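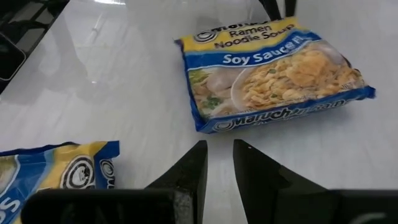 Asabe Ogundipe
Bench lead, dry goods packing, Gasura workshop

2 min read

May, mid-morning

Back on the ramen today, and I am glad of it after all that time on the biscuit tins. The soy sauce Maruchan is the pouch I keep coming back to for the packing trials - the plastic creases at the corners however kindly you treat it, and the yellow and blue print makes it easy to tell from across the room which way round it has landed.

Nneka wants the pouches flat in the Herker carton, and I have always stood them on edge like records in a crate. We tried both before coffee. Flat took longer to load but the lid closed sweetly; on edge I got the rows in fast and then spent ages coaxing the last one down without crushing the noodles. I'm coming round to flat, though I haven't told her yet.

Carton 43 has a split seam, so please leave it out of the stack. Liner stock is at 604 sheets. The white table shows every fingerprint and crumb, and I do like it for that, but the glare off it after ten is hard on the eyes. Might try the other bench tomorrow and see if Rakiya will swap.

Comments

Nneka Amadi: I read these, you know. Flat it is!

Halima Ojo: Could we try the chicken ones too? I think that pouch is puffier.

Gasura workshop notebook | Questions to Mohcine El Khatib | © Gasura | Back to top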